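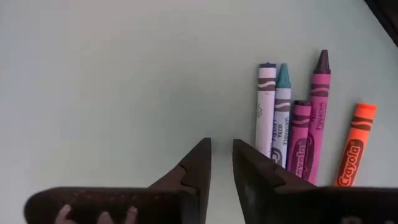 Crayons from the art room supply, including two marked as washable.

To: Corrigan Center program list
Subject: Re: Sorting of crayons before the May order

Thank you for the question below. Short crayons should be kept as long as they can be held comfortably by a child. A flat or worn top is not grounds for disposal. Crayons with the wrapper missing go in the tub for the Gratport site, which uses them for rubbings.

Washable crayons are to be stored apart from the regular stock. Please read the wrapper before sorting — the color of the paper is not a reliable guide. The current inventory allows 32 crayons per table box, and surplus should be returned to the supply closet by 4 p.m.

Program Office, Corrigan Center

> To the Program Office:
> Our room has several crayons that are worn down but still
> usable. Are these to be discarded before the new order
> arrives, or may they remain in the table boxes?
> Hisent Room staff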